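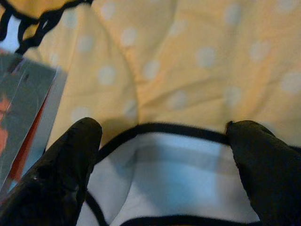

Rules for gripper work on mixed soft stuff - what do you lot actually write down?
Posted by Marit Fjeld in Workshop & Automation

Hi all, quick one as I'm between runs. We've got a two finger gripper sorting small fabric bits at Grønli, and I've been told to write a proper rule sheet before October. At the moment it's one page and half of that is my phone number.

Stuck on: cords and elastic near the fingers. Grip on the trim or on the plain cloth? Do cards and photos have to come off the table before a run? And who's allowed to reach in, and when? Patterned cloth underneath as well, spotty yellow, don't know if that matters. Not after the full legal thing, just what works day to day. Ta

Gunnel Nyberg
3 replies to others this month

Did ours last year at Stusesden so can paste the bones of it.

Hands out while the arm has power to move. Reaching in means stop pressed first, and a paused program does not count as stopped. We had that argued to death and it's now in bold at the top.

Loose cord: either tuck it under or lay it well clear of where the fingers close. Write down which, otherwise every shift does it differently. Black elastic loops are the worst for us, they catch on a fingertip and then the whole lot comes along with it.

Trim or cloth - pick one per item and put it on the sheet. We say bound edge where there is one, easier to get hold of than a flat bit. Low force to start, go up in small steps, log every change with initials.

Look at the finger pads at the start of each shift. Fluff, splits, anything shiny that used to be matt. Wipe them, and if theres a split, swap them.

Your risk assessment needs to cover the gripper and the items too, the arm on its own isn't enough. Ask whoever supplied it for the paperwork and get them to say in writing what it was assessed for.

Rosário Fonseca

just keep everthing off the table that isnt the job. we do a sweep every 30 minutes. works fine

Randi Tveit

Agree with Gunnel mostly. Would not ban the clutter outright though, depends what the run is for. If the robot's meant to cope with mixed stuff then cards and patterned cloth are part of it. List what's allowed, anything not on the list comes off. Photos with peoples faces on, check whether you're alowed to keep the pictures the wrist camera takes. We missed that and had 387 to go back through.

Spotty cloth: only matters if you change it halfway. Note which one was down.

And put a date and a name on the sheet. Ours had neither, two versions on the wall for months.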